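The Dishwasher Number

Zandex says its household robot, Grokurus, learned to load a dishwasher from 60 demonstrations and now gets it right 19 times in 20. I went on a Monday to see what "right" means. 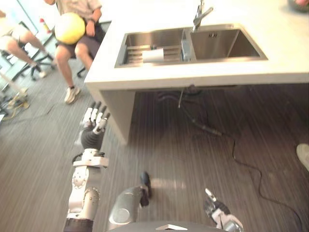 What counts as a success

Abilio Escobar, who ran the trials, scores a plate as loaded if it stands up in the rack. Chips and crooked spacing don't count against it. Neither does time.
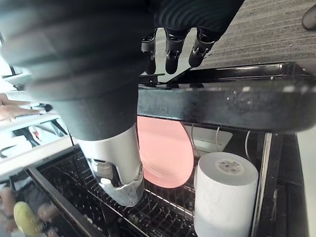
Vol. 19, No. 2

A pink plate upright in the rack would pass. I asked about bowls. They weren't in the test set. Nor were other kitchens: all 100 trials used one machine.

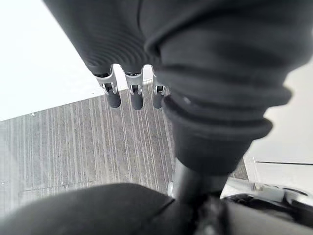
Who checks it

So far, Zandex. Barrientos, a rival lab, has asked for the raw logs. Escobar says they will be out in February.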